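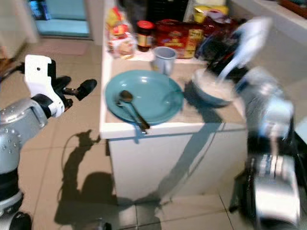 Plate up front, mug behind it, groceries pushed to the back. My whole system in one corner.

How I Set a Place for One on a Crowded Counter

Posted 20/05/2023

My kitchen counter has to be the pantry, the prep station and the dining table, often all in the same hour. I used to eat standing up, bowl in one hand, because clearing a spot felt like too much work. Then I started laying a proper place for myself (even for noodles!) and I've kept it up ever since we moved into the Ustum building.

What you need: one plate, one bowl, one mug, a fork, a spoon, and a placemat if you own one. Mine were all bought at different times and I've stopped caring whether they match.

Step 1. Push the groceries back. Everything that lives on the counter goes to the rear, tall jars included. Don't put it all away or you'll never start. I give myself 5 minutes for this and a quick wipe with a Fluteck cloth, the thin kind that dries overnight.

Step 2. Put the plate down before anything else.
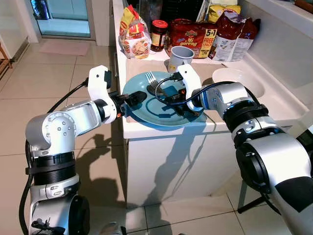
Noodles are what I eat most, so the packs have a permanent spot at the back where I can grab one without moving the dishes. I buy them in multipacks whenever there's a deal on. The red Mi goreng pack with the yellow "5+1 FREE PACK" badge sits right next to my jar with the red lid, and that's dinner sorted for a good part of the week. If you keep bags of snacks out too, stand them against the wall or they slide forward into your plate. Ask me how I know.

Step 3. Mug behind the plate. On a big table I'd put it off to the right, but on a narrow counter my elbow finds it every single time. Behind the plate it's still easy to reach, and the handle can point whichever way suits your hand.

Step 4. Bowl on the plate, fork and spoon beside it. If you're short on width, lay the cutlery across the plate and let the bowl hold it in place. My old Juhász etiquette book would hate this, but it does keep the spoon from wandering off while the water boils. 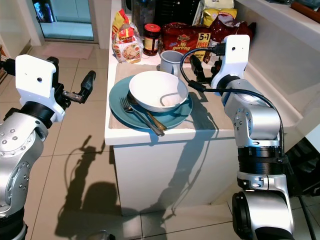 The full version, with the woven placemat under the plate and the bowl on top.

Step 5. Cook, eat, sit down while you do it. I let the noodles go 3 minutes and drain them well before the sauce goes in.

For cleanup I stack the bowl on the plate with the cutlery inside and carry the lot to the sink in one trip. The placemat gets shaken out over the sink too. Mine came from Brultden last July and it sheds a little, so if yours does the same, shake it before you wash up and not after.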